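Everybody wants more examples. More, more, more. At Ondomar we had 1,815 by March and the policy still fumbled mugs.

So what was in them? Same mug pose, same approach, same tidy counter. Simulated kitchens are cheap, and cheap makes you lazy. 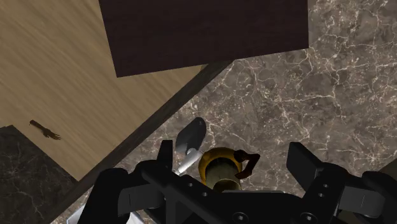 By Amber Van der Linden
Opinion | Fliltmont

A yellow mug with a spatula right up against it, jaws open over both. I'd take 64 of these over 200 clean ones. Crowding is where the learning is. Awkward handle, marble full of veins, a fork way off to the side that has nothing to do with anything. Good. Leave it in.

Nevzat Işık disagrees, says clutter just slows teh operators down. Sure. Slow them down. Pay for the hours.

And stop reporting totals. Report how many are diferent from eachother. Ours was 36.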